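Demonstration Operators (Hand-held Gripper), Fixed Term

Employer: Histier
Reference: 169
Positions available: 33
Contract: fixed term, starting in March
Working pattern: part time, daytime hours

About the post

Histier invites applications from members of the public who wish to take part in paid recording work for Noda, a programme that gathers examples of everyday handling tasks for a learning system. Operators carry out short tasks using a hand-held gripper, and the recordings of those tasks are used to train the system's control of its own gripper. No previous experience of robotics is required. Full training is given before any recording begins.

Work takes place in furnished interiors open to ordinary daylight and passing colleagues. Operators should be comfortable working while other people are present in the same room.

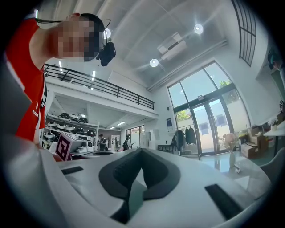 Operators are asked to perform each task at a natural speed and to repeat it with small changes in starting position. An attempt that goes wrong is kept and marked as such by the operator. Applicants should therefore be able to judge their own work fairly and record the outcome without prompting.

Main duties

To complete assigned handling tasks with the gripper, following the written task sheet.
To set out and clear away the objects needed for each task.
To carry out the start-up checks at the beginning of every session and after every break.
To enter a short note against each recording, using the agreed terms.
To report damaged equipment or missing objects to the session supervisor.
To attend a review meeting once in each month of the contract.

Person specification

Applicants must be aged 18 or over and entitled to work in the country. They must be able to stand for most of a session, lean over a table and grip a light tool in either hand. Good eyesight is needed, with or without glasses. Applicants should be able to read instructions in English and write brief, clear notes.

Experience of warehouse picking, catering, shop work, laboratory assistance or any other post involving careful repeated handling would be an advantage. Left-handed applicants are particularly encouraged to apply.

Training and equipment

New operators complete 2 paid training sessions with the Tiwari team, which is responsible for task design and quality checks. The first covers safe use of the gripper and the layout of the task sheet. The second is spent on supervised practice. Some tasks involve boxes that carry a square printed marker. Operators must handle these with care, keep the printed face clean and return each box to its place when the task is finished. Head-worn equipment may also be required, and applicants who would find this difficult should say so on the form so that suitable tasks can be arranged.
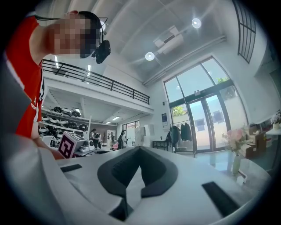

Pay and hours

Operators are paid by the session, including training sessions. Each session allows 70 minutes of recording, with breaks in addition. Morning sessions begin at 9.30 and afternoon sessions at 1.45. Travel costs are repaid on production of receipts, up to the limit given in the contract.

Recording and consent

Recordings include moving pictures of the room and may include the operator and other people nearby. Faces are obscured before recordings are released to Noda researchers. Successful applicants will be asked to sign a consent form and may request a copy of the retention policy before doing so.

How to apply

Application forms are available from the Dodov recruitment desk, which is handling this post for Histier. Please quote reference 169 on all correspondence. Completed forms should be accompanied by the contact details of one referee. Shortlisted applicants will be invited to a short practical trial.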